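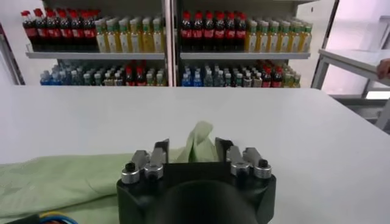
Teach the Boring Fold First

I have been building a cloth-folding arm for most of a year, partly on my kitchen table and partly at the Waweru shared workshop, and I have come to hold an opinion that gets me into arguments there. People who build robots at home should spend far more of their time on one dull motion than they do. For cloth, that motion is the pinch. You bring two fingers down on a flat piece of fabric, close them, and lift a little ridge. Until that works, there isn't much point in working on the rest.

This is not how most of us go about it. We start from a video of a finished shirt, folded square and set on a pile, and work backward from there. I did it too. My first version of the project, which I called Griker for reasons I no longer remember, had a plan for sleeves, a plan for collars and a plan for stacking. It had a nice diagram. It could not pick up a dish towel.

The trouble with cloth is that it gives you very little to go on. A bottle stands where it stands. If you close two fingers around a bottle and miss by a quarter inch, the bottle usually shifts a bit and you still get it. If you miss by the same amount on a shirt lying flat, the fingers close on air, or they drag the fabric into a heap, or they pick up two layers when you wanted one. Each of those failures looks different and each needs its own fix. You learn them by doing the same small grab over and over and writing down what you got.

I wrote down 1,867 grabs before I changed anything big. Hamisi Mwakalinga, who has the bench next to mine, thought this was a waste of a winter. His view is that a builder working alone has limited evenings and ought to spend them on whatever keeps him coming back. He would sooner have a robot that does an entire job badly than one that does a tenth of a job well. I understand that. A lot of home projects die in a drawer, and his have not. His Jusden cart has rolled up and down the workshop for years, bumping into things, and he enjoys it.

But I think he is wrong about what kills projects. Mine nearly died in January, and it wasn't boredom. I had six stages of code stacked on a grab that failed a good part of the time, and when a run went bad I could not tell which stage was at fault. I would fix the sleeve step and the run would fail at the sleeve step again, and only later would I notice that the shirt had never been held properly to begin with. That is a discouraging way to spend an evening. Going back to the pinch made the problem small enough to look at.

Most of what helped was mechanical and cheap. The fingertips mattered more than the motors did. Smooth plates let thin cotton slide out as soon as there was any pull on it, so I tried every sort of rubber sheet and tape I could get. The angle of approach mattered. So did how hard the fingers pressed into the table before closing, and for that I had to put some give under the cloth, because a bare hard tabletop offers nothing to press into.

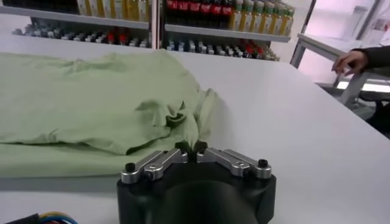 A shirt that is already a little rumpled is also easier to grab than one lying perfectly flat, and I don't consider it cheating to start there. There is a ridge to aim for. Kumiko Ueda, who taught sewing before she took up electronics, pointed out that a person often makes the ridge first, with a push of the fingertips, and then takes hold of it. I had been trying to get the arm to do in one move what hands do in two. Splitting it up was the best change I made all year, and it came from somebody who had never touched my code.

That brings me to the other half of my opinion, which is about where this work should be done. The kitchen table was fine for wiring. It was bad for testing, and I was slow to admit it. At home the light changed every hour, and I moved the arm whenever we needed to eat. In the workshop the table stays put, other people walk past, and one of them will usually tell you what you are doing wrong. Akinyi Odera runs her own tests with a background full of everyday clutter on purpose. She says that if a camera can only find a shirt against a blank wall, it can't find a shirt. I agree with her now, though I spent a month hanging up bed sheets to prove otherwise.

The fair objection is that not everyone has a workshop, and that dues are money. Mine cost more than the fingers and the wiring put together. I still think it's a better purchase than a stronger motor. If you can't do that, invite somebody over and let them watch ten grabs without explaining anything to them first.

I am not against ambition. I would like the arm to fold a shirt by itself, and I expect it will. The sleeve code is still on my drive, and I plan to open it again when I have 500 grabs on the new fingertips. Hamisi has offered to bring the shirts.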